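**Mudlow season 2 – my finale-week thread, because I have no one at home who will listen to me**

OK so I finished episode 6 of Mudlow last night and I have not stopped thinking about it. Long thread coming. Spoilers through episode 6, so mute me if you're behind!

---

If you never started it: two sisters inherit a ferry company in a river town where everybody owes everybody money. Season 1 was fine. Good, even. Season 2 is a whole different animal and I am so happy they got to make it.

---

First thing. THE DOCK SCENE. Eleven minutes, two people, no music at all. Odoi just lets Carol talk and talk until she hears herself say it. I had my hand over my mouth the entire time.

---

And can we talk about how they set that up back in episode 2? The line about the spare key? I laughed at it when it aired. I thought it was a throwaway joke. I went back this morning to check and the camera stays on Odoi for a good long beat after she says it, and he already knows. He KNOWS. He's known since episode 2!

---

I was sure we were getting the cousin as the big bad this year. I told my whole group chat it was the cousin. I owe them all an apology and possibly lunch.
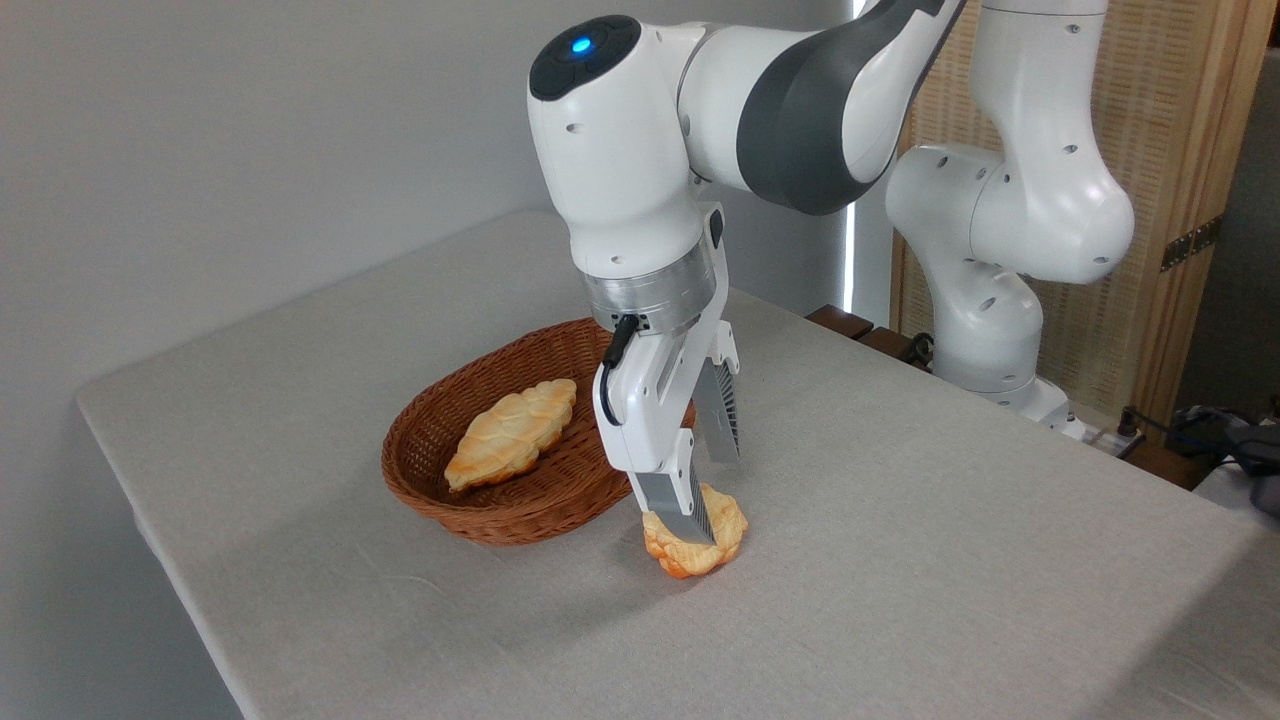

Ebenezer Asante replied that he still thinks it's the cousin, and that the whole dock confession was Carol covering for him. His case is the 500 dollars in the glove box – she says she put it there, but she was at her mother's that night, and we saw her there.

---

Which... ugh, Ebenezer, that's good. I rewatched the scene at the mother's house and she's wearing the green coat. In the car park bit she's wearing the green coat too. So either it's the same night and she drove over after, or the show wants us to think so. I don't know! I love not knowing!

---

Somebody else asked if you need to have seen Gratutville first. No, you don't. Same writers, same kind of small town, and there's one little nod (the name on the bakery van in episode 1) but that's all it is. Watch Gratutville anyway though, the first season is a blast. The second one I would skip. The wedding plot goes on forever.

---

Things I'm less crazy about, to be fair:

- the mayor. Every scene is him looking out of a window
- the dream in episode 4. Please, no more dreams
- Tess getting shipped off to Kivport right when she was getting interesting

---

That last one really bugs me. She had the best stuff in the first half of the season – the bingo night, the fight in the laundromat – and then it's one phone call and she's gone. If she doesn't turn up in the finale I'm going to be a pain about it until February.

---

The old ferry log, though. I paused on the page Odoi tears out and the entry is from the summer of 2000, which is the year the dad "retired." So my current guess is that the boat never went out that night and somebody signed for it anyway. Put me down for the uncle. Final answer. (I reserve the right to change it by lunchtime.)

---

Also the new theme song grew on me so much. I hated it for two episodes, then I caught myself humming it in line at the pharmacy.

---

Finale predictions, so you can all make fun of me later: Odoi quits, Carol doesn't sell the boats, and the last shot is the spare key. If I get even one of those I'm going to be unbearable.

---

Tell me yours! I'll be reading replies all evening and I'm muting the word "finale" tomorrow until I've seen it, so get them in now.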